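Section 4: Setting up the drink dispensers

Okay, so you've got the Clernside breakfast room booked and you need the two dispensers out on the white table. I've set these up more than 113 times now, and this is the order I like best.

1. Wipe the tabletop first. Once the dispensers are down you won't want to move them!
2. Set the two base plates side by side, close but with the corners free, so you can still lift each one.
3. Turn each unit until its tap points where your guests will stand. (Régis Leblanc likes them angled toward the door. I don't, but suit yourself.)
4. Drop the slotted grille into the front of the plate and press gently on both ends. If it rocks, take it out and try again.

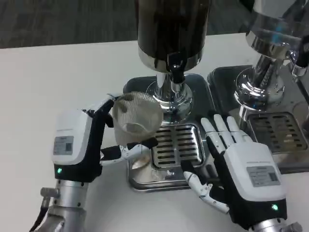
Fig. 13. Both dispensers on the table, drip grilles in place.

5. Check that the tap is closed, then pour in your drink slowly. Stop well short of the rim, or you'll be mopping.
6. Hold a cup under the spout and run a little through. You want the drips landing on the slots, so nudge the cup around until you find the good spot.

Caution: never drag a full dispenser by its tap. Empty it first, then lift from the base with both hands.

Note: the shiny parts show every fingerprint, so I keep a soft dry cloth in my pocket and go over the pedestals last. No scouring pads, please! Maarten Martens has spare cloths in cupboard 14.

At the end of the day, lift out the grilles, tip the trays into the sink and rinse everything in warm water. Leave the grilles on a towel overnight.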